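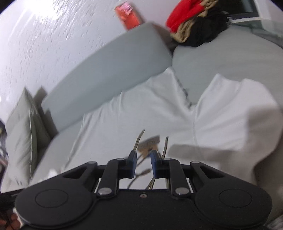
The bed, white sheet and all.

Can we talk about member prices? I stood in the Hokelura in Droldale last month holding a jar of pasta sauce with two prices on the shelf tag under it. The big yellow one was for people with the app. The little gray one was for everybody else, and it was $2 more. For sauce! The same jar!

I have the app, by the way. I'm not writing this as some kind of holdout. I signed up in the parking lot one December evening, with one bar of signal and a cart full of frozen stuff, and I've been scanning my phone like a good customer ever since. So I'm getting the yellow price, and I still think the whole thing stinks.

My trouble is with that gray number. I've bought that sauce for years, back when there was only one price, and I'm pretty sure the yellow price is the old price. They didn't give members a deal. They gave everybody else a penalty and printed it small. Maybe I'm wrong about that particular jar (I don't keep receipts, I'm not that person), but I'd love for somebody at Hokelura to show me the old tags.

And think about who ends up paying gray. The woman ahead of me in line that day was easily 80, paying with bills out of an envelope, and the cashier asked if she had the app. She said she had a telephone. At home. The cashier was nice about it and swiped a store card for her, which I've seen them do before and which I think is the most decent thing happening in that building. But it shouldn't come down to whether you get the nice cashier. Go through self-checkout and there's no nice anything, only a screen asking for your number.
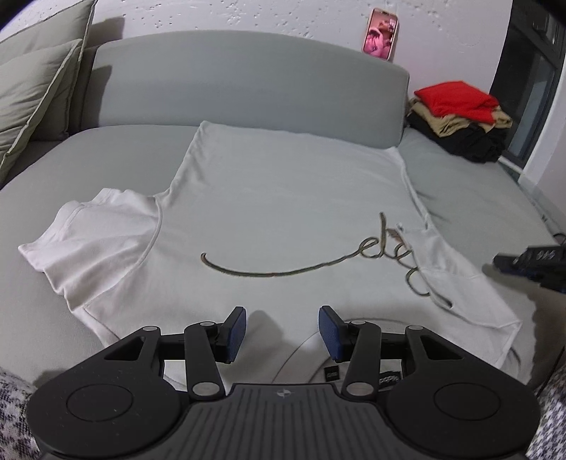
White T-shirt on the gray sofa bed.

I know the arguments on the other side. Grocery margins are thin, the store wants to know what people buy so it can stock the right things, and nobody is forced to shop there. Okay. Except that the store already knows what sells, it has registers! And if you live on my side of Droldale, the next full-size supermarket is in Pludusstead, which is two buses each way. So "shop somewhere else" is kind of a car owner's idea.

What I do have is Dimitrov, the corner market by the laundromat. Small place, 4 aisles, and the produce is hit or miss after lunch. Every item has one sticker with one price. Some of it costs more than Hokelura's yellow price, sure, but a surprising amount of it beats the gray. I did a half-serious comparison on eggs, rice, onions and dish soap, and if I'd been shopping without my phone, Dimitrov would have won on everything but the rice. I never would have checked if I hadn't been so mad about the sauce.

I don't need the app to go away. Give me points, give me a birthday muffin, send me coupons for yogurt I'll never buy. I liked coupons! They felt like a little extra. But put one price on the shelf, and make it the price for whoever picks the thing up and carries it to the register. And if the company insists on keeping the two tags, then let every customer ask for the member price at the counter, with a sign saying so, in type as big as the yellow number.

Meanwhile I've been getting my onions at Dimitrov. The sauce I still buy at Hokelura, I'm sorry to say. It's good sauce.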